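Why my drawer policy kept timing out

By Henrik Janssen
April

I've been putting off this post because I wanted to have it all figured out first. I don't, so you're getting it half done!
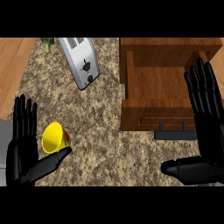

So the controller runs fine on its own. Where I lost most of a Monday was the handoff between the planner and the hand poses. My planner (I call it Drutaletti, long story) gives me a wrist target, and then a second bit of code decides what the fingers do. They were running on different clocks. The planner would say "go to the handle" and the fingers were still working from a target 300 milliseconds old - long enough to close on air.

Jinlong Lu looked at my logs and asked why I was stamping messages when they arrived instead of when they were sent. Good question. I changed one line, reran the batch, and got 677 clean episodes where I'd had 196 before. Same seeds, same sim build.

What still bugs me is contact. The thumb pokes out wide when the hand is open, and my collision check treats it like a capsule that's way too fat, so the planner takes these silly detours past anything small. I might just swap in the real mesh and eat the slowdown. Anyone tried that?

We use cookies to remember your settings. Accept | Manage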